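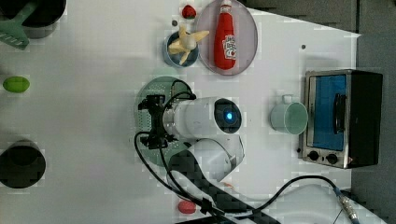 How to set up a play kitchen on a plain table

By Bonifacio Calvo
Posted 2018-02-11

Every guide to play kitchens I have read begins with a shopping list. The Kaltdale catalog will tell you that a child needs a "starter set" of 71 pieces, and that after the starter set comes an extension set. I don't believe it. I have put together a fair number of these for the Saturday room at Polstead and I have yet to meet a child who used 71 pieces of anything, unless you count throwing them.

What follows is the way I set up a table. It takes under 30 minutes if the toys are already in the house. If you've been sold a wooden hutch with a fake tap, you can use that as well, but I'm not convinced it adds much.

What you need

A table with a light, plain top. Patterned tablecloths swallow small toys.
One pot and something to stir or flip with.
A bowl and a plate.
A cup.
A basket or colander, with a lid if you have one.
One appliance. A toy toaster oven is fine.
A few pieces of pretend food.

Step 1. Clear out first

Tip the whole toy food box onto the floor and be hard on it. Split plastic goes in the trash, along with anything with a sharp seam or a piece small enough to worry you. Check the age marking if you still have the packaging, and if you don't, err toward throwing out. The box I took over at Polstead had four halves of what I think was a fish. They didn't match.

I'm told that toy food should be sorted by food group so the children learn nutrition. Maybe. I sorted it that way for a whole October and what they learned was that the bread bin made a good hat.

Step 2. Put the big pieces down

Start with the pot, and put it in a corner. It is the bulkiest thing you'll have and in the middle it blocks everybody's reach. Lay the spatula across the top of the pot. A slotted one is no better than a solid one for play purposes, whatever the packet says, but children do like looking through the slots.

The toaster oven goes at the opposite side. If it has a door that opens, leave room for the door. This sounds obvious and I still get it wrong.

Step 3. Plate and bowl side by side

Put these toward the far edge, close together. They can overlap a bit. The bowl is for food that's being "made" and the plate is for food that's being served, at least in theory. Don't explain this to anyone. They will decide for themselves, usually in the first minute.

Step 4. Add food, and stop early

Choose a handful of things that look different from each other across a room. A banana that peels is worth having. So is a halved orange, a strawberry, a lime. One bottle of something, ketchup for preference, because every meal served to me at one of these tables has come with ketchup, including the ice cream.

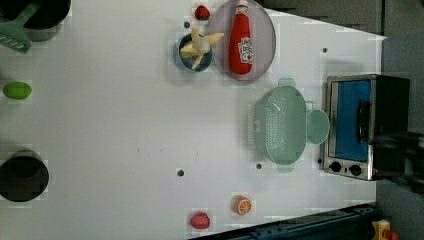 Ketchup on the plate, banana in the blue bowl, and the mint-green basket next to its round neighbor.

That is plenty of food for one table. Girkia sells a refill bag of pretend vegetables and the blurb calls it "essential." I bought one. The leeks are good. The rest I couldn't identify, and neither could a four-year-old who was quite rude about it.

Step 5. Leave gaps

Resist filling the space between things. Somebody has to be able to chop, pour and put down a plate of dinner, and they need bare tabletop for it. If your table has small holes in the top, as some do, keep anything tiny enough to fall through out of the mix.

Step 6. Decide where it all goes afterward

Do this before anyone starts playing. A colander basket does well for the fruit, and the pot will hold a surprising amount of the rest. The Soler storage cart, which costs 60 dollars and has drawers with pictures on the fronts, did not make cleanup any faster in our room. The pictures got peeled off. I went back to the basket.

Cleaning

Check the maker's instructions. Most hard plastic toys will take warm water and dish soap, and should be left to dry before they go back in a closed box. I wipe anything with print on it instead of soaking it, since labels come off. Toys with batteries stay out of the sink altogether. I wouldn't bother with special toy spray. I've tried two and they smelled like a dentist's.

Common complaints

"They only want the strawberry." Then put out a second red fruit. It may start a different argument.

"It gets boring after a week." Swap two pieces and leave the others alone. I've seen advice to change the whole table to a new theme every Monday, and I'd like to know who has the time.

"Shouldn't there be a menu, a cash register, aprons?" If you own them already, sure. I'd wait until a child asks, and so far at Polstead the only thing I've been asked for is more ketchup.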